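The Gara Lodge by Fludbridge

Two-bedroom timber lodge for waterside, woodland and garden plots
Page updated September 6, 2026

If you have a piece of land and have been wondering for a while what to do with it, the Gara may well be the building you are looking for. It is the lodge we have sold more of than any other, and the one we live with ourselves, as our own office on the yard at Fludbridge is a Gara with the second bedroom turned into a place to keep drawings (and, it must be said, quite a lot of wellingtons). People come in to talk about something else altogether, sit down by the big window with a cup of tea, and end up asking for the price list.

The lodge has 73 square metres of floor inside, all on one level, with a covered deck along the long side. There are two proper double bedrooms, a bathroom with room to turn round in, and one big living space with the kitchen at the far end. The roof is pitched and the ceiling follows it all the way up in the living room, so it feels a good deal bigger than the drawing suggests. We always tell people to come and stand in one before making up their minds, as a plan on paper never quite does it justice.

It is built as a full-time home would be built, with insulation in the floor, walls and roof, and it is meant to be used in January as happily as in August. Some of our customers let theirs out by the week, some have moved a parent in at the bottom of the garden, and a fair number simply wanted somewhere to go at the end of a long lane with a kettle and no neighbours. 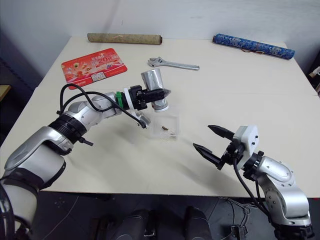

What comes with the lodge

The standard Gara arrives complete and ready to be joined up to your water, drainage and power. In the price you will find:

The timber frame, outer cladding in larch, and a standing seam metal roof in slate grey or moss green
Double-glazed windows and doors throughout, with a sliding door from the living room on to the deck
Fitted kitchen with oven, hob, extractor and space for a full-height fridge
Bathroom with a walk-in shower, basin, WC and heated towel rail
Oak-effect flooring in the living space and hall, carpet in both bedrooms
Electric panel heaters on separate timers
All inside lights, sockets and switches, with two outside lights on the deck
The covered deck itself, with its handrail and one set of steps

What you won't find in the price is furniture, curtains, white goods other than the ones above, or the groundworks. We can help with all of those and are glad to, but every plot is different and it would be unfair to charge the person with a nice level field for the work needed on somebody else's riverbank.

Choosing a layout

There are two layouts. In the first, which we call the Long View, both bedrooms are at one end and the living room takes up the rest, with windows on three sides. It suits a plot with something to look at, and most of the lodges we have put near water are built this way.

The second is the Split, with a bedroom at each end and the living room in the middle. You lose a little of the glass, but you gain a surprising amount of peace, and if you expect to share the lodge with grandchildren, friends or paying guests you will probably be grateful for it by the second morning. Rekha Fernandes, who looks after our layouts and has drawn more bathroom doors than she would care to remember, can mirror either plan left to right for no extra charge. She can also move the front door to the short end if your track comes in from that side.

Inside walls can be shifted a little within each plan. The bathroom has to stay where it is, I'm afraid, as the pipework is built into the floor before anything else happens.

Is my land suitable?

This is the question we are asked most often, and the answer is usually yes, with a bit of thought. The Gara stands on steel ground screws or on concrete pads, and either will cope with a gentle slope. Ground screws are quicker and do far less damage to grass and tree roots, so we lean that way wherever the soil allows. Very stony ground or deep peat may need pads or something more involved.

If your plot floods, or might, please say so early on. The floor can be raised by 600 mm above our usual height for a modest extra cost, with longer steps and a skirt of larch boards round the bottom to keep it looking tidy. Raising it further is possible but it begins to affect planning, and the steps start to get rather grand.

Islands are welcome too. We have a soft spot for awkward places, and a lodge can go out in panels by barge and be put together where it stands. It takes longer, the tides have the last word, and we will want to see the landing place before we quote.

The site visit

Before you order, one of us comes to look. The visit costs £549, and the whole of it is taken off your bill if you go ahead. For that you get a morning or an afternoon of our time, a trial ground screw in each corner, a set of levels, a look at the lane and the turning space, and a written report you can keep and show to whoever you like, including another builder.

Sreekumar Varma does most of these visits. He will ask you where the sun comes up and where you would like to sit in the evening, and he will probably walk off with a handful of pegs and string and mark the lodge out on the grass for you. Please leave the pegs in for a few days if you can. Quite a few people find they want to turn the whole thing a little one way or the other after they have had breakfast out there.

Planning and permission

Whether you need planning permission depends on where the land is, what it is used for now and how you intend to use the lodge. A building in the garden of an existing house is often treated quite differently from one standing alone in a field, and holiday lets are looked at differently again. We can supply scaled drawings, a materials list and photographs of finished lodges to go with your application, but we don't apply on your behalf, and we would always suggest a chat with your local planning office before you spend any real money.

If the land is leasehold, or there is a shared track, or an old covenant tucked away in the deeds, have your solicitor read everything before the site visit. We have seen a perfectly lovely plot held up for a year over a right to graze geese.
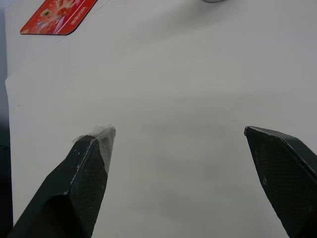 Black gripper fingers over a white surface, with tape at the tip of the left one.

Delivery and putting it up

The Gara travels in two halves on two lorries, and each half needs a clear lane, firm ground and no low branches or wires. Where the lorries can get right up to the plot, the halves are craned into place and joined on the same visit. Our team then stays on for five working days to finish the seam, fit the deck and steps, and go round every door, window and tap with you.

Where the lorries can't get through, we send the lodge as panels. It is the same lodge once it is up, and I would defy anyone to tell the difference from the inside, but it takes a good deal longer on site and we will need somewhere dry to keep the boards.

Orders placed now are being built for delivery from May onwards. If you are hoping to catch the summer letting season, please get in touch soon, as the spring places do go.

Extras people ask for

Wood-burning stove, with hearth and flue – available with the Long View layout only
Underfloor heating in the bathroom
Deck carried round the short end of the lodge
Ramp in place of the steps, built to suit the slope of your land
Outdoor shower, cold or hot and cold
Wider doors throughout for wheelchair use
Window seat under the end window, with drawers below

The window seat was Darlene Sawatzky's idea. She runs our joinery shop, and she made the first one for the office out of leftover boards. It has become far and away our most popular extra. Have it if you can.

Looking after it

Larch goes silver by itself if you leave it alone, and many owners prefer it that way. If you like the warmer colour it has when new, it will need oiling from time to time, and we can send you a tin of the one we use. Keep the gutters clear of leaves and sweep the deck in autumn. Beyond that there isn't much to do, though it is a good idea to drain the pipes if the lodge is going to stand empty and unheated through a hard winter. A short handbook comes with every lodge and tells you where the stopcocks are.

Other lodges in the range

The Drallik is the Gara's smaller sister, with one bedroom and the same kitchen, and does very nicely on a tight garden plot. The Gowda has three bedrooms and a utility room, and comes in panels only. Both share the same windows, roof and cladding, so if you are planning several buildings on one piece of land they will sit together comfortably.

Prices and visits

Prices depend on layout, extras and how far the lorries have to come, so we send a written quote for each plot with everything set out line by line. Trí Dương puts the quotes together and is very patient about changing them.

You are most welcome to come and see the Gara at the yard. Please ring or write first so that we can tidy the drawings off the second bed, and do bring a map of your land if you have one, or a sketch on the back of an envelope. Kumaresan Iyengar will meet you at the gate and show you where to park.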